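Garment Care and Linen Returns: Frequently Asked Questions
Flakcombe Uniform Services. Last revised 2 April 2026.

Which items can go through the standard wash program?
Polyester-cotton scrubs, lab coats and aprons. Wool, leather trim and anything with a glued badge must be sent under a separate ticket.

What is the minimum order for contract laundering?
The minimum is 500 pieces per month. Accounts below that level are billed at the counter rate and collected from the Hennessy depot only.

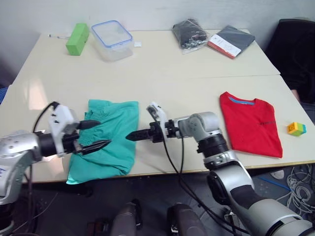
How should clean garments be stored on site?
Store them on closed shelving, at least 3 inches off the floor. Fold along the long seams and keep stacks short enough that the bottom piece is not compressed. Elasticated sections need separate handling: where the fabric is gathered, as along one side of the teal garment on the table, it does not lie as smoothly as a straight side, so place that side toward the center of the stack. Do not pin or clip it.

Can we use our own detergent?
No. Dosing at the Dulis plant is automatic and cannot be changed for one account.

How are lost items charged?
Each piece is tracked by a sewn-in tag. Items not scanned for two billing periods are charged at replacement cost less wear. The October stock count is used to settle disputes.

Who handles tag errors?
Write to Anneli Jääskeläinen, account records, and quote form 633.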